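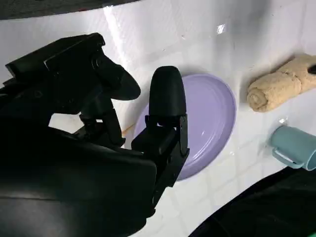 The Clock at Trerninlow

Rigoberto Zapata got off the bus at Trerninlow with one bag and a letter from the parish saying he could have the key. The driver asked whether he was sure this was the stop. He said he was, and the bus went on up the hill.

The woman at the shop had the key in a drawer with the stamps. She made him sign for it on the back of a till receipt.

"You're from Clokix," she said.

"I used to be. I work for myself now."

"They told us it would be Clokix."

"They closed the repair side in the spring."

She looked at the receipt, then at him, and shut the drawer. She said the church was left and left again, and that the third step in the tower was bad.

It was the fourth step. He put his foot through it up to the ankle and sat for a minute on the stair with his hand around his shin. Then he went up the rest of the way on the outside edge, close to the wall.

The clock had stopped at twenty to two. He had been told that it stopped in the winter, after a storm, but the dust on the going train was older than that. He took off his jacket and hung it on a nail that someone had put there for a jacket. The nail was worn bright on top.

The maker's plate said Castaño, and under it the number 592. He had worked on one other Castaño, as an apprentice, and remembered mainly that the old man he worked for had disliked them. The arbors were too thin, the old man said. He had said it every day for a fortnight while they mended it, and then the clock had run well and he never mentioned it again.

Rigoberto let the weights down first. It took most of the morning. The lines were good, better than he had expected, and had been greased by somebody who knew how. He found the grease tin on a ledge behind the case, a Fludar tin with the lid pressed down tight, and beside it a school exercise book with a pencil on a string.

He wiped his hands before he opened it.

The book was a record of windings. Each line had a day, a time and a few words, all in the same small writing. Wound, all well. Wound, pigeon in again. Wound, 9 minutes slow, put right. Wound, very cold, did not stay. The pages went back years. Once there was a whole line that said only, Wound, Margaret's birthday.

He turned to the end. The last entry was for a Monday and said, Wound, knees bad. After that the pages were blank.

He put the book back on the ledge and ate his sandwiches sitting on the floor with his back to the case. There was a louvre on that side and he could see strips of the road and strips of the field behind it. A man was moving sheep. A car waited for him to finish and then went past slowly with its window down.

In the afternoon he found the trouble. A pin had worked out of the escapement and dropped into the bottom of the frame, where it lay in the dust with a dead wasp. The hole was not much worn. He cleaned the pin, turned it in his fingers under the lamp and decided it would go back. A new one would have meant going home and coming again, and he would have had to charge them for both journeys.

He fitted it, oiled what needed oiling, and wound the weights up. It was heavy work – a hundred turns on each side, with a rest in the middle that he had not planned on. By the end his shirt was stuck to him. He thought about the knees.

When he set the pendulum going the whole floor seemed to take it up. He stood and listened until he was satisfied that the beat was even, and then a bit longer.

He went down on the outside edge of the stairs. In the churchyard he checked the hands against his watch. There was a row of newer graves along the wall, and he walked along it, reading, without knowing what name he was looking for. The writer of the book had never put one down. He found a Margaret, but there was a jar of fresh sweet williams on her and nothing beside her yet, only grass.

At the shop he handed back the key. The woman had heard it strike. She said that her dog had gone under the counter and was still there.

"Who used to wind it?" he asked.

"Mr Pell. He's at his daughter's now. She's got the bungalow by the bus stop."

"Does he know it's going?"

"He's not deaf," she said.

He had forty minutes until the bus. The bungalow had a low wall and a bench under the window, and an old man was sitting on the bench with a blanket over his legs, though it was June. Rigoberto stopped at the gate.

"What was it?" the old man said.

"A pin. Out of the escapement."

"Which side?"

"The left, as you face it."

Mr Pell nodded. He seemed to be going over it. "I heard that go," he said. "I heard it drop. I thought it was something outside."

"It was under the frame. You couldn't have seen it."

"No. Well, I couldn't get down there to look."

They both listened, but it was not time for it to strike. Across the road the man with the sheep was tying up a gate.

"You want to tell them about the step," Mr Pell said. "The fourth one."

"I've found it."

"Did you write it in the book?"

Rigoberto said that he had not. The old man looked at him, and then up the road to where the tower showed over the trees, and then at the watch on his own wrist.

"You've got half an hour," he said.

Rigoberto put his bag down on the bench and went back for the key.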